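Two-arm mobile robot stops dead when it reaches toward the floor -- cable fault or something worse?

Posted in Troubleshooting > Mobile manipulators
Asked 01/02/2026 by herringbone_lab

Hello all, and thank you in advance, because this board has already saved me more than once. We run a two-arm robot on a wheeled base in an ordinary office. Its job is tidying: it drives up to the desk, looks down, picks small bits of litter off the floor and moves on. For months it was a very pleasant coworker. Since we changed the wrist cables in July, though, it has been faulting whenever the right arm swings out to the side and down. The controller (a Comitz, the older one) reports "joint 5 communication lost", both arms freeze where they are, and I have to clear it by hand.

It never happens with the arms folded. It happens maybe once a morning when it works the open floor, and nearly every time it goes for the side where the cabinet is. I have reseated both connectors at the wrist and restarted everything more times than I care to admit.

My bigger worry is that when it freezes, the right arm sometimes sags a little before the brakes hold. People do walk past that desk. Should I be running it at all? The view from the head camera is below, with the arms out over the floor.
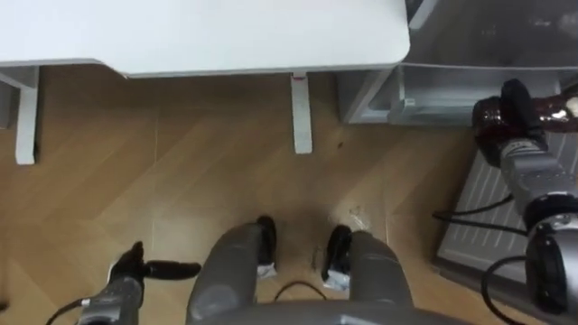 2 replies, oldest first

slowandsteady_mk

Check your cables. We had the same thing with a Stekine arm and it was the cable. Swapped it, fine ever since. Also update the firmware if you haven't.

parallel_linkage

Welcome back, and what a nice floor to have a robot on! I agree with the reply before mine, but I'd like to go a bit further, as the sag bothers me more than the fault does.

Look at how much cable is hanging free from that right arm. One run goes straight out to the left across the floor and another loops down beside the lower arm. Cable that hangs like that can pull on the connector every time the arm reaches away, and it can also catch on things -- you have a slatted grille right there under the arm, next to the cabinet. I can't tell from one view whether it has ever snagged, but I wouldn't give it the chance.

So, first, please stop running it with people nearby until the sag is sorted out. A brake that lets the arm drop before it holds needs looking at on its own, whatever is causing the dropouts. Support the arm, power down properly, and get the maker's service people to test the brake. Don't open it up yourself (I know it's tempting, I've been tempted too).

Then, once they're happy with it, reroute the cables along the links with a soft loop at each joint. Ours has 200 mm of slack at the wrist and that suits it, but your arm may want more or less, so try it through its full reach with the power off. We use Kidano wrap, though any soft sleeve will do. Avoid pulling zip ties tight, which is how I killed my first set.

After that, keep everyone well back and run the sideways reach slowly with the gripper empty. I did more than 1000 cycles before I let ours back out among the desks, and my colleagues thought I was fussing. If joint 5 still drops out, send the error log along with the cable to whoever supplied it. Sýkora were very patient with me when I did that.

Let us know how the brake test comes out, would you?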